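Moved to Fallidow in November and I'm still learning how to live with a wood table, so bear with me, friends (1/3)

My neighbor swears by plain oil, two thin coats, 40 minutes apart, and then you leave it alone overnight, which is the hard part for me!
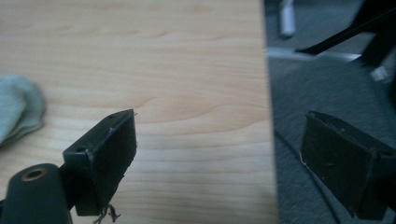
Anyway, the oil from the Wustton hardware store was 6 dollars and smells like walnuts. I'll do the bookshelf next, if my knees agree (3/3)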